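The Blue Plate and Other Survivors: A Kitchen Gallery

Posted in: House, Tableware, Things We Should Have Thrown Out

We moved from Derisham to Cladton in February with 13 boxes marked KITCHEN and one marked KITCHEN?, and the question mark turned out to be the most accurate label of the lot. The new kitchen is smaller than the old one by a pantry and a half. Something had to go. What follows is a record of what stayed, written up over several evenings at the table, with my opinions attached free of charge.

A few readers of the old page asked for a list of everything with prices. I don't have the prices. Most of it came from the Phan store on the corner back in Derisham, which sold dishes, mops, birthday candles and one kind of very good noodle, and which never in my experience gave a receipt that could be read the next day. The rest came from relatives, who are still not finished giving us things.

The captions are short. Where they're long, I had feelings.

On plates generally

We own more plates than we have ever had guests. I blame the sets. You buy a set of eight, break two, and discover that the pattern has been retired, so you buy another set of eight in something close. Do that three times and you have a cupboard that looks like the lost and found at a church supper. My rule for the move was that a plate had to be liked by at least one person in the house. It's a low bar, and you'd be surprised how many plates walked right under it.

The light blue ones passed without a vote. They're the shade of a baby shower, I know. But toast looks good on them, and so does an orange, and a fried egg looks like something from a magazine you'd read at the dentist. The rim is high enough to stop a runaway pea and low enough that you can still cut a pancake without sawing at an angle. 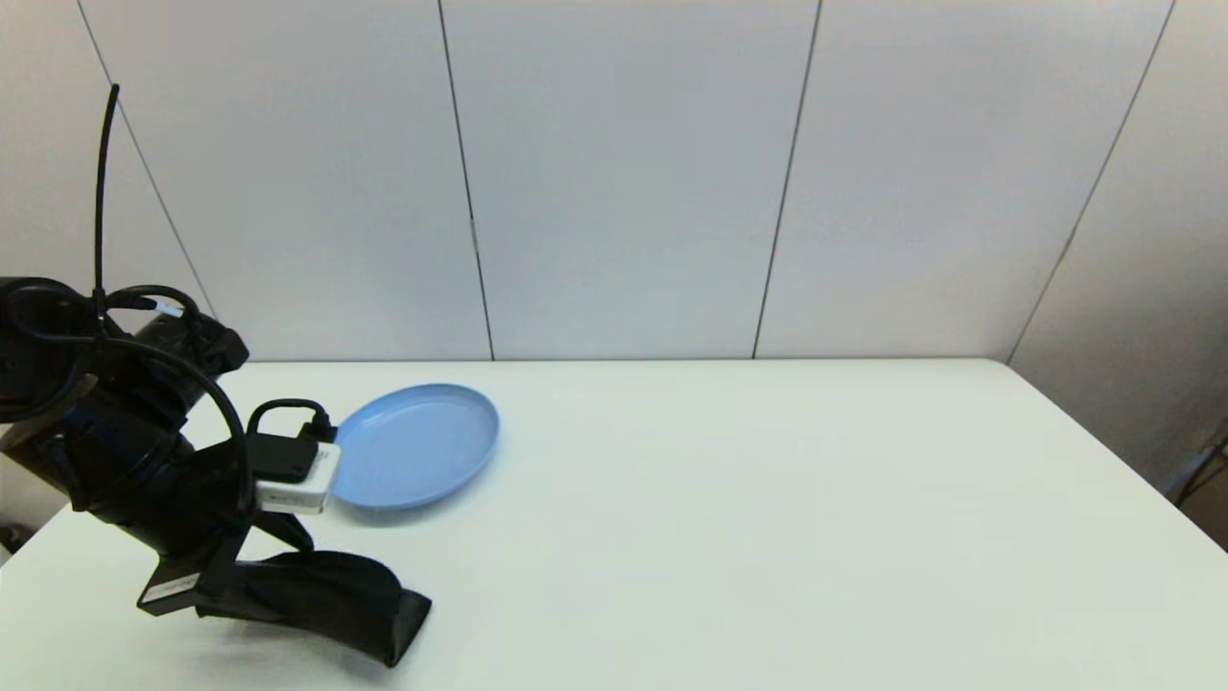
I did try them against the cream ones we inherited, for fairness. The cream ones make everything look like it was served in a hospital in a fairly old movie. They went to my cousin, who has no complaints so far, though she hasn't had us over to eat off them either.

As for the size, a shallow round plate is the one I reach for at all hours. Too flat for soup, fine for a sandwich, fine for the second sandwich. If you're setting up a first kitchen and want advice from a person with 32 dinner plates in her past, buy four of something plain and shallow and then stop. Go home. Leave the gravy boat where it is.

On the table

People ask about the white tabletop more than anything else we own, mostly in the tone you'd use to ask about a tattoo. Yes, it shows everything. Turmeric, ballpoint, the ring from a coffee cup, one long week of beets. I wipe it down after breakfast and again after dinner, and in between I put my elbows over the worst spots.

What it has going for it is light. The Cladton kitchen gets sun until 3 in the afternoon and then it gets the neighbor's garage, and a pale table carries you through to supper without switching on the overhead, a fixture I'll be discussing with the landlord. A plate with any color to it looks good on white, too. We used to have a dark table, and every meal on it felt like a deposition.

For the record, the stain routine is baking soda and water mixed to a paste, ten minutes, damp cloth. For ballpoint, rubbing alcohol on a cotton ball, after trying it on a spot you don't care about. For beets, a bigger plate.

On cupboards, and who gets the good shelf

There are three shelves within reach and one that requires the step stool. I gave the middle shelf to the plates and bowls we use daily, the lower one to mugs, and the top reachable one to glasses, on the theory that a person getting a glass is usually standing up straight and paying attention. That theory has cost us two glasses.

The step stool shelf holds the fondue set, the cake stand with the lid, and the waffle iron from Ivport. We lived in Ivport for less than a year and the waffle iron is the only thing we have to show for it. It makes one waffle at a time, slowly, so that the first person is done eating before the last person has started. I would not part with it for anything – we just don't use it.

Stacking plates: same size on same size, heaviest at the bottom, a sheet of paper towel between any you'd cry over. I've seen people buy felt dividers for this. I've been given felt dividers for this. They're in the box marked KITCHEN?.

On mugs

I'm limited by agreement to one paragraph. We have too many. The ones with slogans are in the back. The one with no handle holds pens and is, in my view, retired with honors. If your mug didn't make the move and you're reading this, it was chipped, and you know it was chipped.

On the drawer

Every kitchen has the drawer. Ours had almost 70 items in it when I tipped it out on the counter in Derisham, counting each rubber band as one, and I counted them because I was avoiding packing the oven trays. Among the finds were four bottle openers, a key to nothing, soy sauce packets of some age, and the instruction booklet for a blender we gave away two apartments ago.

I was strict. I kept one opener, the good scissors, the tape, the string, and a handful of rubber bands. By the second week in Cladton the drawer was full again, and I can't account for any of it. There's a key in there. It's a different key.

On washing up

No dishwasher in this kitchen, and no room for one unless we give up the oven, an idea that has been raised by the person who doesn't bake. So it's a sink, a rack and a schedule. Whoever cooks doesn't wash. Whoever washes gets to choose the radio. Glasses first, then plates, then the pan that everybody has been walking past since lunch.

The rack holds eight plates if they're shallow and six if they aren't, another point for the blue ones. I dry by hand when company's coming and let the air do it the rest of the year. The towels came from Phan too, in a bundle tied with ribbon, and they've softened up nicely after spending their first few months simply moving water from one side of a plate to the other.

Still undecided

The salad spinner. It's the size of a toddler's helmet and gets used mainly in summer. It currently lives on top of the fridge, where it frightens me when I come in for water at night.

The big oval platter, a wedding present, too long for every shelf I've tried. It's standing up behind the toaster for now. Suggestions are welcome, particularly from anyone who owns a turkey.

The egg cups. We have six and eat boiled eggs about twice a year. They're very small, though, and they keep hiding inside the mugs every time I go through with the donation box.

Next time I'll do the pots and pans, provided I can get the lids to match up with something. If you have a lid that fits nothing, hang on to it. I may have the pot.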